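Treser Fuvotari gripper kit: hands on at the Heffernan open day

Posted 7 May 2018

I drove 113 miles to watch a machine pick up a tube. I want that on the table early, so you know what sort of person is writing this review and can adjust your trust accordingly.

The machine was a small bench robot arm wearing the Fuvotari, a soft-skinned gripper kit from Treser that sells for $585. The place was the Heffernan building in Floltstead, which has 1876 carved over the door and a freight elevator that seems to date from the same week. Treser has most of one floor. Once a year they let the public in, put out coffee, and allow anyone with a driver's license to steer a robot under supervision. I had been reading about the Fuvotari since December, when my own gripper, a cheap two-finger job with hard plastic jaws, cracked the neck of a lamp I was fond of. I had questions. I also had a free Saturday and a full tank.

First, what you get for your money. The kit is a pair of padded jaws, the mechanism that drives them, a mount for a small camera so you can see what the gripper is about to ruin, a cable, and a bag of screws with several more screws in it than the instructions call for. There's no arm. I mention this because a man ahead of me in line was under the impression that $585 bought the whole robot, and his face when he was corrected was the saddest thing I saw all day. You supply the arm, and the computer, and the patience.

The jaws are the whole reason to care. Each is covered in a dark blue skin with a scaly, pebbled pattern pressed into it, shiny enough that it catches every light in the room. It looks like something cut from the boots of a country singer. I had assumed from the website that the texture was for show. The demonstrator told us it's there for grip, and that they'd gone through a long list of smoother materials before landing on the lizard. I was allowed to pinch a spare. It's softer than I expected and it gives under the thumb, then comes back slowly, like good bread.

The first half hour was a talk with slides, and I'll be kind and say the slides were legible. We learned that soft jaws spread the pressure out. We learned it again, with a diagram. A child in the front row asked if the robot could pick up a cat, and the answer went on much longer than a simple no. Then they turned the screen over to the wrist camera and we crowded in around the bench, which had a black cloth over it that had plainly been folded in a box until that morning.

Watching from the wrist is a strange way to see a job done. You lose any sense of up. Everything you care about is enormous and everything you don't is leaning over at an angle behind it, and after ten minutes I had to look at my shoes for a bit. But if you're going to own one of these, this is the view you'll be living with, and I'm glad they didn't hide it behind a nice tripod shot from across the room. 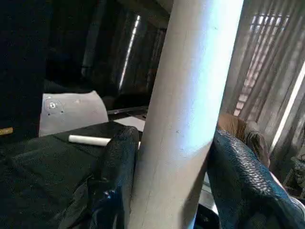
The thing I kept watching for was slip. My old gripper held round objects the way I hold a conversation at a wedding, with a lot of effort and one point of contact. A cylinder would roll in the jaws, or tip, or shoot out sideways and go under the radiator. The Fuvotari's pads fold themselves around a curve and stay there. When the person driving swung the arm, I couldn't spot the load shifting, and I was standing close enough to be asked to stand less close.

Then it was our turn. Each visitor got a few minutes with a hand controller, and I waited behind two teenagers who were much better at it than I was going to be. The controller has a trigger for closing the jaws, and the trigger is the first thing I'd complain about. It has a long dead stretch where nothing happens, followed by a short stretch where everything does. I squeezed, waited, squeezed more, and closed on a foam cup with what I'm told was a normal amount of force. The cup lived. It had a waist afterward, but it lived, and I know for a fact that my old jaws would have made it two cups.

On my second go I was handed a length of tube and told to move it from one end of the bench to the other. I did this. It took me long enough that the supervisor found something to read. Setting the tube down was harder than picking it up, since the pads are a little tacky and they don't let go all at once. One side releases, the other side thinks it over, and the tube gets a small farewell nudge. With practice you learn to open the jaws slowly and back straight off. The teenagers had worked this out in one try, and I'd like it noted that they had younger wrists.

I asked about wear. Soft skins are lovely until they aren't, and anybody who has owned a rubber-handled anything knows what it looks like after three summers. Treser's line is that a set of pads is good for 300 hours of regular use before you should think about swapping them. I have no way to check that from an open day. What I can say is that the replacement pads weren't on the price sheet, and when I asked what they cost I was told they were "finalizing that." I've heard that phrase from contractors. If you're thinking of buying, get the number in writing first, and get it before you fall for the lizard.

Dust is my other worry. All that texture has to be cleaned, and my workshop is also where I sand things. The advice on the day was a damp cloth and no solvents. The demonstrator gave the spare pad a wipe for us with a damp cloth, and the spare pad came up nicely, but the spare pad had spent its morning being pinched by people with clean hands. Mine will be meeting drywall compound.

The software I can only half review. They had it running on one laptop, and the screen was big and clear and showed a bar that goes from green to red as you squeeze. I liked the bar. I'd have liked it more if it hadn't been on the opposite side of the bench from the person holding the controller. Setup at home is supposed to be plug in, run the installer, follow the steps. The woman next to me, who already owned one, made a small noise through her nose when this was said. Over coffee she told me that her setup had taken an evening and a phone call, that the phone had been answered by a person who knew the product, and that she'd buy it again. I'm passing that along as the most useful thing I learned on the trip, and I didn't learn it from Treser.

The camera mount deserves its own paragraph because I think it's the best part of the kit and it hardly got a mention in the talk. It holds the camera tight to the wrist and pointed right between the pads, so you can watch the contact happen on both sides at once. On my old rig the camera was fixed on with tape and optimism, and it showed mainly the back of a knuckle. With this one I could see both pads come up against the tube and start to wrap. What you can't see is much of anything else. Pick up something fat and it fills the middle of the picture, and the rest of your bench turns into scenery around the sides. If you need to know where you're putting the thing down, you'll want a second camera somewhere, and there isn't one in the box.

A few things about the open day itself, for anyone thinking of going next year. Parking is behind the building and is a matter of conscience. The vertical blinds in the demo room don't keep the afternoon sun out, they just cut it into strips, and from some spots you'll be squinting. The coffee was fine. The tour of the workshop floor is worth the stairs, and you should take the stairs. Go early if you want more than one turn with the controller. I got my second only by walking around the building once and coming back looking like a new person.

So, the Fuvotari. If you have an arm already and you pick up things that are round, fragile, or not yours, it's a big step up from hard jaws and I think the price is fair. If all you move is blocks, keep what you've got and spend the $585 on a better bench. I'd take off a point for the trigger and another for being coy about the pads, and I'd give half of one back for the camera mount. Call it seven and a half out of ten, pending the cost of spares.

I asked to be put on the mailing list for the next batch and filled in the card. I've had one email so far, thanking me for attending and inviting me to rate the coffee. I've ordered a new neck for the lamp.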